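Lougher Robotics Club – bench safety and readiness checklist
Spoon transfer project, Bench 2
Inspection date: 17/09/2023
Checked by: Bleddyn Ruddock
To be kept in the bench folder. Mark each line OK, Fix or N/A and write a comment wherever the answer is Fix.

Part A – Before power on

1. Emergency stop within reach of the operator's chair. OK
2. Stop button tested with the motors live and the arm held up by hand. OK
3. Power supply label matches the plug on the arm. OK
Comment: the two supplies look alike. Coloured tape on both ends please, as we did for the Harska kit.
4. Mains leads off the floor where people walk. Fix
Comment: the extension lead still crosses the gap by the cupboard. Cable cover ordered, 200 cm length.
5. Base clamps tight. OK
Comment: check again after every long session. They work loose.
6. Long hair tied back, lanyards off, sleeves rolled. OK

Part B – Arm and gripper

7. Cable along the arm has enough slack at full reach and does not rub on a joint. OK
8. Screws on the arm links present and flush. OK
Comment: one was replaced last week. The spare bag is now down to 6.
9. Printed parts free of cracks. OK
Comment: look closely at the corners of the lattice pieces, which is where the old ones went.
10. Finger coverings secure. Fix
Comment: fraying on the inner faces and a lot of lint. Still usable for plastic cutlery. Replace before the November round at Prakville.
11. Motor temperature after ten minutes of running. OK

Part C – Task items

12. Only approved items on the bench during a run. No glass, no metal cutlery, no drinks.
OK
13. Spoon held square in the fingers before any lift. OK
14. Small parts counted out and counted back into the Nudico box. Fix
Comment: the lid had been left off. Small parts on the floor are a slip risk and they also get into the joints.
15. Crockery free of chips. OK

Bench 2, spoon and white dish task
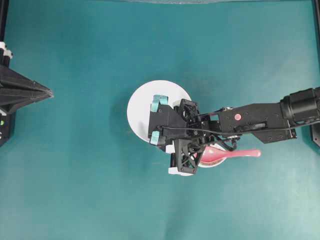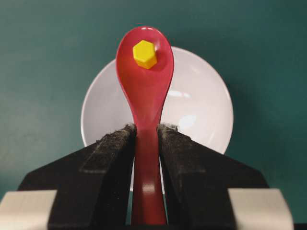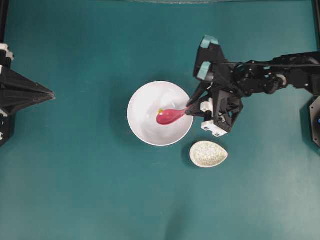
Bleddyn Ruddock has asked for item 14 to be made a stop item, meaning that no run may start until the box has been counted and closed. He would also like the count written down at the end of the session by someone other than the operator, as the operator is usually busy parking the arm. He does not think item 10 should stop the practice runs, but he wants the date of the last covering change written on the inside of the folder, and he will not sign off the November entry without it.

Part D – During a run

16. One operator and one spotter. The spotter keeps a hand near the stop button and does not use a phone. OK
17. Nobody reaches over the work surface while the motors are live. Fix
Comment: seen twice this time. Dropped parts stay where they are until the operator says "clear" and the power is off.
18. Speed limit set in the control file. OK
Comment: it had been raised for a test and was put back to 408 before we started. Please write any change in the log, with your initials – even a short one.
19. Failed runs logged as well as good ones. OK
Comment: the log is now at run 462. Use the same words each time for a dropped part so that we can search for them.

Part E – Shutting down

20. Arm parked in the rest position before power off. OK
21. Supplies unplugged at the wall. OK
22. Surface wiped with a damp cloth, no spray near the motors. OK
23. Folder signed and put back on the shelf. OK

Actions carried forward

Item 4: fit the cable cover when it arrives.
Item 10: cut new finger coverings, two sets. Use the thinner material if there is any left.
Item 14: new lid or a box with a catch.
Item 17: go through the "clear" rule again at the start of the next session, including with those who have done it before.

Bench 1 was not inspected – see its own sheet.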